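## 4. Sequencing a photo essay in Tirnon

Tirnon will offer to put your pictures in order for you. Turn that off before you start. The "narrative" sort groups files by time and brightness, and I have yet to see it find a story in anything.

1. Import no more than 300 files. The program accepts more, but past that the contact sheet lags and you stop looking properly.
2. Open **Project > Sequence** and set **Auto-order** to *None*.
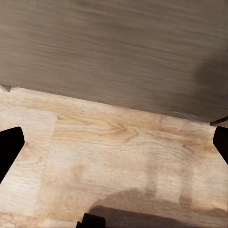

3. Mark your first picks with **P**. Go quickly. The star ratings are there if you want them, though I doubt anyone can tell a three from a four at the end of a long edit.
4. Choose **Hide unpicked**. Your rejects stay in the project folder.

> **Caution:** *Clean project* deletes rejects from the disk, and **Undo** won't bring them back. The dialog says "tidy" – don't believe it.

5. Drag the picks into the tray and write captions in the side panel. Put down names and places you have checked, and leave the mood to the reader.
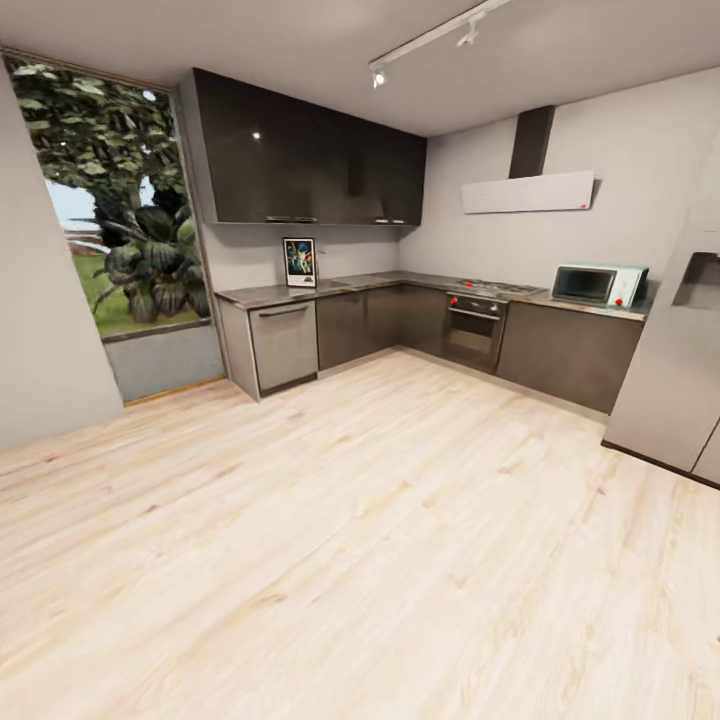

6. Run **Compare sequences** to see two orders side by side. Ignore the "impact score" under each one. When I shuffled a finished essay of 101 pictures, the score went up.
7. Save each version under its own name. Autosave keeps only the latest.

### Note on the caption helper

The helper drafts captions from file data and nearby captions. On the Liltevwood essay it gave the same street name to 388 files, and the street was in Fanusville. If you must use it, treat every line as unchecked, and clear the **Approved** box it ticks by default.

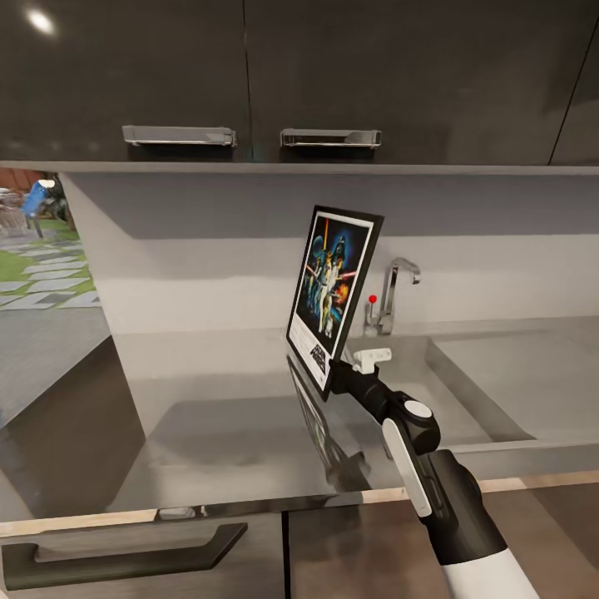
Dineo Engelbrecht wrote in to say that I'm too hard on the score: "I use it backwards. When two versions come out far apart, I go and look at what changed between them. Twice that showed me a picture I'd buried." Fair enough, but **Compare sequences** shows the same changes with the score switched off (**View > Scores**).

8. Export a proof at low resolution and read it through once on paper before sending the final file.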